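Laradska Kitchen Skills Room, Stevbridge
Progress report to the Zalewska fund, second period
Prepared by Kacper Michalski
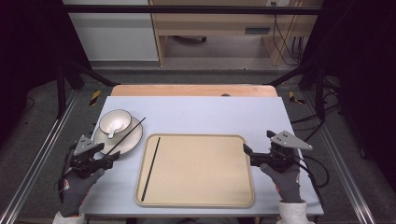
Tray setting at the work table, one chopstick on the tray, plate, bowl and soup spoon still at the side.

Sorry for the note form, wanted to get this to you before the January review. Budget sheet comes separately. Headings are the ones from your template, except I merged two that asked the same thing.

Where we are

Room is open and in use. Table setting and clearing is the part furthest along, so most of this report is about that. Washing up started later than planned (see Problems). Cooking proper has not started and was never meant to in this period.

Spent so far on tableware, trays and boards: 2240. Includes delivery. Does not include the shelf, that went under furniture. Remaining tableware money is enough for one more order and I'd like to hold it until we know what breaks.

Setting and clearing

The noodle setting is the one we settled on as the standard. Tray, plate, bowl, soup spoon, pair of chopsticks. Same pieces every time, same finished layout, pieces start out wherever the last person left them at the side. Setting = everything onto the tray in its place. Clearing = everything off again and stacked.

Completed and written up this period: 481 settings. Target in the agreement was lower, so we're ahead on this one. The written up part matters, there were more done in the first weeks but the sheets from then are a mess and I left them out.

What goes well: the bowl. Large enough to get hold of, rim is easy. Plate on its own is ok too. Plate with bowl still on it is a different story, people want to move both in one go and the bowl slides. We now say bowl first. That is written on the card by the sink and on the one over the table.

What goes slowly: chopsticks. Thin, they roll, and they are meant to end up side by side, so you do the hard thing twice. The usual half-way state is one on the tray and the other one lying over the plate somewhere. First one down also gets bumped while the second is coming across. We tried starting with the chopsticks and we tried leaving them till last. Last is better so far, but then there is less room on the tray to work in. Not decided. Will report next period.

Spoon sits in the bowl and can travel with it. Some prefer to lift it out and put it back after. Both count as a correct setting, I changed the sheet so it no longer asks.

Tableware

Went with off-white and cream pieces with the dark rim. Reason was the edge, which you can see against a pale board. The plain white samples from Caleo were nicer to hold but dissapeared on the table, I sent those back and the refund is in the sheet. Black chopsticks for the same reason, they show up on the beige tray very well.

Breakages: two bowls, one spoon. All at the sink, none at the table. Replaced from the spare box.

Trays are holding up. The raised rim keeps things from going over the side when the tray is carried, which was the main worry in the first report. It also gets in the way when a chopstick lands across it, you have to lift and start again. I don't think a flat tray is the answer. Would like to try one with a lower rim if the budget allows, one piece only, not a set.

The room

Work table stays where it was. Pale board goes on top of it for all sessions now, protects the wood and gives a plain surface. The board is a bit shorter than the tabletop so there is a strip of wood left at the far side. Things get parked there and forgotten. I've asked people to keep it clear, with mixed results.

Shelf is up. Trays on the bottom, plates above, bowls on the top which was wrong and will be swapped. Label for each stack. Lighting over the table still the old fitting, landlord has agreed to change it, no date.

Sessions are 60 minutes including the clean up. In practice the last stretch goes on drying and putting away so the time at the table is shorter than it looks on paper. I'd rather keep it this way than add a seperate slot for cleaning, which people would skip.

People

27 signed up over the period. Your template asks for attendance by session, I have that and will attach it with the budget. Drop-off was mostly in the early weeks when the room was cold. Heating is sorted since.

Mornings are full. Late afternoon has space, and I have asked the Stevbridge library to put the leaflet out again. Leaflet still has the old opening hours on it, new print is ordered.

Problems

Washing up started late. Tap needed replacing and the plumber came twice with the wrong part. Working now. This pushed the drying rack purchase back as well, it is ordered but not here.

Record sheets. First version was too long, people filled in the top half and stopped. Second version is one side of paper and has a small drawing of the finished tray. Much better. Old sheets are in a folder if you want to see them, don't recommend it.

Storage is tight. With the spare box and the cleaning things in the same cupboard nothing comes out without something else coming out first. Looking at moving the spares to the hallway, need to ask about the fire rules.

Next period

Chopstick order, decide and stick to it.
Swap bowls and trays on the shelf.
Drying rack in, washing up sheets to start the same week.
One lower tray to try.
A second setting, flat plate with knife and fork, so we aren't only doing noodles. Need to pick the cutlery. Dark handles if I can find them.
New leaflet out.

What I need from you

A yes or no on holding the rest of the tableware money over into the next period. Also whether the shelf can stay under furniture or should move, your guidance says two different things depending on the page. And the name of whoever gets the attendance sheets now, my last email bounced.

Best time to reach me is before 9 am or after the afternoon session.

Kacper Michalski
Laradska, Stevbridge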